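Review: Golix memorial page builder, family plan 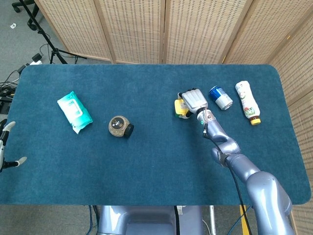
Golix is a browser-based tool for publishing an obituary, collecting tributes and printing an order of service from the same text. I used the family plan for my aunt's notice in August, with two cousins as co-editors, and kept the account open afterwards to check the export functions.

Setup asks for the name, the dates and a short biography. The biography field is limited to 1000 words. The newspaper version is a separate field with a limit of 700 characters, and it does not update when the long version is edited. We corrected a birthplace in one and left it wrong in the other until Yasmine Hajji caught it in the proof.

The family section is the strongest part. Survivors and predeceased relatives are entered once, with relationship and preferred name, and the software builds the paragraph in the conventional order. Step-relations and former spouses are handled properly. Diacritics survive on screen and in the PDF – Nurhan Gündoğdu's name printed correctly, although the plain-text export replaced the ğ with a question mark.

Co-editing is basic. A section locks while someone has it open and releases three minutes after the last keystroke. There is no change history beyond the previous save. Fouad Zerouali overwrote the paragraph on her nursing years and we had to retype it from an email.

Tributes can be held for approval or published immediately. Approval is off by default, which I would change. Photo uploads are recompressed heavily, and scans of older prints lose detail in the faces. The printed booklet uses the same reduced files.

Compared with Plekosen, which I used two years ago, Golix has better typesetting and a weaker guest book. Plekosen also lets the funeral home edit the service time directly. With Golix, our director at Breathnach had to phone me.

Export is a zip file containing the text, the tributes as a spreadsheet and the photos at their reduced size. Keep your originals.

Rating: 3 out of 5. Suitable for a family with one main writer.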